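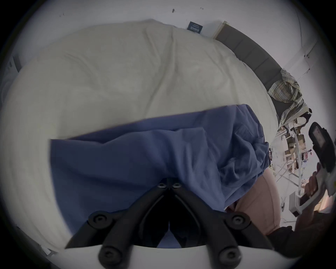
Wenjie Xiong asked on Thursday whether a fold that comes out crooked should be deleted before upload, and said the old instructions could be read either way. Several other people have written with the same question, so it goes first.

Frequently asked questions for home collectors
Gornley cloth handling set

Should I delete a crooked fold?

No. Upload it. A crooked fold is still an example of how cloth moves when it is picked up, carried and put down. Mark it "finished, uneven" in the drop-down list. The only recordings you should delete yourself are those where the gripper was never used, or where somebody in your home came into view and does not want to be recorded.

What counts as one example?

One example starts with the gripper open and clear of the cloth and ends with the gripper open and clear of the cloth. Everything in between belongs to the same example, including second tries. If you drop a sleeve and pick it up again, keep going. Please do not stop the recording and start over.

How long should an example be?

There is no minimum. Most shirts take less than a minute. If you reach 3 minutes, put the item down, open the gripper and end the recording. Mark it "not finished."

How many do I need to send in?

A full set is 290 examples. You can send a partial set, and you will be paid for what is accepted. Please upload at the end of each session instead of saving everything for the last day. The March round was held up because a large number of files came in on the same evening.

Which items can I use?

Shirts, T-shirts, pillowcases, hand towels and light pants. Use your own things. They can be old, faded or worn out. We do not want heavy coats, anything with loose pins, or anything made of fur. Change to a different item after every 10 examples. You may come back to the same item later in the set.

Do I need to iron anything or make the bed?

No. Creases in the sheet are fine and so are creases in the clothes. In the first round, collectors tidied up a great deal before each session, and the trained model did poorly on a bed that had been slept in. We would like the bed the way it normally is.

Can other things be on the bed?

Yes. Pillows, cushions and other laundry can stay where they are. Put away medicine, mail, bank cards and anything with your name or address on it. If you are not sure about an item, move it out of the room.

Where should I stand?

On the side of the bed where you would normally stand to fold clothes. Change sides once in a while if there is space. You do not have to keep track of how often.

Can I use my other hand to help?

For the "single" task, no. The gripper has to do all of the moving, pressing and smoothing. For the "paired" task, the second hand uses the second tool. Bare fingers on the cloth will get an example rejected in either task. Holding something in your free hand is allowed as long as it does not touch the cloth or block the view.

How hard should I press?

As hard as you need to get hold of the fabric. On a soft mattress the cloth sinks when you push on it, and it is common to pick up the sheet along with the shirt. If that happens, open the gripper, let go and try again in the same recording. These corrections are some of the most useful material in the set -- please leave them in.

How fast should I move?

A little slower than you would by hand. Quick turns of the wrist blur the picture, and then the software that works out the position of the gripper loses its place. If the check page shows "tracking lost," the example will not be used. Lift more gently and avoid swinging the tool over your shoulder between grasps.

What about lighting?

Daylight or an ordinary ceiling light is enough. Do not work in front of a bright window with the rest of the room dark. A lamp that flickers should be turned off.

Plain walls and plain sheets -- are they a problem?

They can be. The tracking needs some detail to hold on to. A headboard, a shelf or a few clothes hanging nearby will usually do. If you keep losing tracking in a very bare room, hang something patterned where it can be seen from the bed and run the setup again.

Why was my upload rejected?

The usual causes are a dirty lens, a missing calibration, bare hands on the cloth, or a recording that starts with the gripper already closed. In the last round we received 592 uploads from new collectors, and almost 10 percent came back for calibration alone. Calibrate each time you turn the tool on, even if you only put it down for lunch.

Do I write the text labels?

Only the short one: the item and the task, such as "shirt, fold in half." The longer descriptions are written by the Rirkness team after review. Please do not put your name in the label.

Who sees the recordings?

The reviewers and the people who train the model. Recordings are not put on the public site. You can ask for any of yours to be removed, up to the day the set is closed.

Who do I contact about a broken tool?

Write to Anjana Gunawardena through the collector page. Include the number printed on the shipping box. Do not loosen the screws on the fingers, since the spacing is set before the tool is sent out.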